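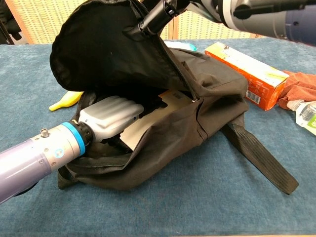

Black zip bag, open on the table.

I have been trying to travel with one small bag since March, and I think I have now got it about right. My last trip was 3 nights in Rurard, by train, with a change at Trendville that gave me 15 minutes to get from one end of the station to the other. With a suitcase I would have missed it.

The main thing I changed was clothes. I used to pack an outfit for each day and then a spare. Now I take two pairs of trousers including the ones I'm wearing, three tops, and enough socks and underwear for four days. Anything longer than that and I wash things in the sink. Thin wool socks dry overnight on a radiator. Cotton ones don't, and I have put on damp socks in Rurard to prove it.

Shoes are still a problem. Corinne Obi, who I travelled with, wore one pair the whole time and was fine. I took a second pair for the evening and wore them once, to walk to a restaurant that turned out to be shut. They will stay at home next time.

Wash things go in a pouch. I decant shampoo into an old travel bottle and buy toothpaste when I get there if I run out. Chargers used to be loose at the bottom and I would have to empty everything to find one. They now have their own pouch too, with a spare cable and my earplugs.

I weighed the lot on the kitchen scales before leaving and it came to 5.2 kilos, with a paperback. The paperback was too heavy and I didn't like it, so I left it on the shelf at the guest house and took a thinner one.

Next is a week in Tak with Clementina Vieira in colder weather, so there will be a proper jumper to find room for. I plan to wear it on the train.

Filed under: Travel, Packing light
3 comments | 52 shares

Recent posts
Two days in Trendville on foot
Washing wool in a hotel sink
Which train seats have the most legroom
What I read in March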